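Does a Ribbed Edge Strip Help Mesh Cloth Keep Its Shape?
Final report, Textiles and Materials elective. Junaid Awan, with Iñaki Rivas (measuring) and Martim Fonseca (laundry). Supervisor: Alistair Niven.
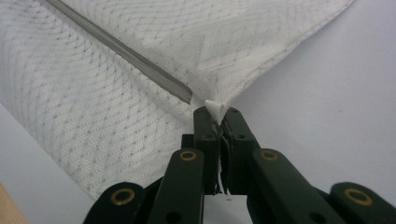

1. Why we picked this

Sellers of white mesh cloth like to say that an open knit "breathes," dries fast and holds its shape. The first two are easy to believe. The third bothered me. A fabric full of small holes has a lot of room to move, and a diamond or lattice pattern looks to me like something that would pull long in one direction the first time you hung it up by a corner. Some of these cloths have a ribbed strip along them, and the shop where we bought ours (Wendden, on the market side) told us the strip was there to stop exactly that. We wanted to know if it does, or if it is trim.

2. What we used

We bought two pieces of white patterned mesh from the same shelf. Piece A had a gray ribbed strip and piece B did not. The shop could not tell us if they came from the same mill, and the care labels did not help. I consider this the weakest point in the whole project and I would rather say so here than have it found later.

Both pieces were trimmed to the same length, 161 cm, and re-hemmed by Iñaki on the school machine. His hems are neat but they are not factory hems, and a hem has some holding power of its own. We did not test for that.

3. Method

Each piece was washed, hung from one corner overnight, laid flat on the bench for an hour, and measured along the diagonal. Then the same again. We planned eight rounds and finished four. The December break took two weeks, and after that the washer in the prep room was out of service.

The diagonal was measured with a steel tape. Martim and I each measured once without telling the other our result, and Iñaki wrote down both. When we disagreed by more than half a centimeter we did it over. This happened more with piece B, which would not lie flat and could be made longer or shorter just by smoothing it with your hand. I do not think we solved this. We agreed to drop the cloth on the bench, straighten the edges only, and leave the middle alone.

4. Results

At the start both diagonals read 219 cm. After the fourth round piece A had grown by 1.5 cm and piece B by 4 cm. Put that way it sounds like a win for the strip.

Two things make me careful. Most of the change in piece B came in the first round, and after that it barely moved, so a person who washed it once before cutting would hardly see a difference. Also, 1.5 cm is not far above the amount by which Martim and I disagreed on an ordinary day.

Piece A also did something we had not expected. The cloth next to the strip stayed put, but the cloth farther away sagged on its own, and by round three there was a soft wave between the two. Tipene Paewai, who teaches the sewing class, looked at it and said the strip was winning and the cloth was losing. She would not call it a fault. I would, on a curtain.

5. The corners

We had not planned to look at corners, but all the pulling happens there. When you gather mesh to a point the pattern closes up, and in that spot it is much stiffer than it is in the middle. Hanging from a single corner is therefore a strange test. It loads the one place where the cloth behaves least like itself. Mr. Niven suggested clipping along a whole edge, and if anyone repeats this they should start there.

6. What we can say

The piece with the strip stretched less than the piece without it. We cannot say the strip was the cause. To say that, we would need to cut the strip off piece A and run the same rounds again, and ideally have several pieces from one roll. Iñaki thinks the result is good enough to guide a purchase. I do not, and we agreed to print both opinions.

7. Left over

Piece B is in the fabric bin if the sewing class wants it. Piece A is still on my shelf, and I plan to unpick the strip over the summer. The round-by-round measurements are in Iñaki's notebook, which goes in with this report.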